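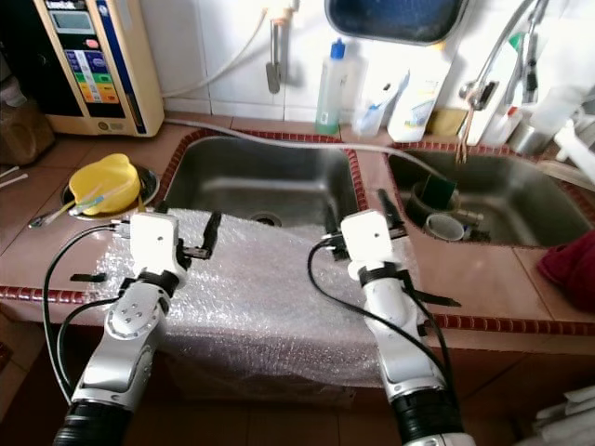 I'd been told to come hungry, so of course I had a big breakfast and regretted it by the time I got to Plesgate. The woman I'd come to meet runs the kitchen at Kokkinos, the little lunch place by the bus depot, and she had a bowl of lentils in front of me before I'd found my pen.

"Eat first," she said. "You can't ask me about soup if you haven't had the soup."

Fair enough! It was very good soup. She asked me not to print her name (her mother reads everything and would call about it), but she was happy to talk about the thing I really wanted to know, which was how you keep one pot of soup on the menu every working day for 14 years and not go out of your mind.

"Oh, I went out of my mind in year three," she told me. "I put it on the board as 'brown soup' for a month. People still ordered it."

The recipe came from an aunt in a village called Gremine, and it was never written down until a customer begged for it. She tried to measure everything that one time and says the batch came out terrible. "I was looking at the spoon the whole time. You have to look at the onions."

So what about the onions? I got a long answer. They go in with oil and salt and they stay there, low, for the better part of an hour, until they slump. She doesn't brown them. Garlic comes late and so does the vinegar, a splash per pot, and if you leave out the vinegar she'll know, because a cook who covered for her one August left it out and she could tell from the doorway.

I asked how much she sells. She keeps a notebook for that, and she flipped it open for me: 1183 bowls last month, and 405 of those to take out. "The rain did that," she said. "When it's sunny they want a sandwich and I sulk."

The price has gone up twice. The second time she wrote a long apology and taped it to the register, and a regular took it down and told her it was embarrassing.

We got onto bread, which was a mistake if I'd wanted to leave on time. She used to bake her own and now buys it, and she's still a bit sore about it. "My shoulder said no. The bread is fine. It's fine bread." She said "fine" four or five more times while buttering me a piece.

Around two o'clock the room cleared out and she finally sat down across from me with a bowl of her own. I said I figured she'd be sick of it. She looked at me like I'd insulted the aunt.

"I have it three times a week," she said. "The other days I have toast."

Kokkinos opens at eleven and the soup is usually gone by half past two. Ask for extra lemon. It isn't on the board, but they have it, and she'll think better of you.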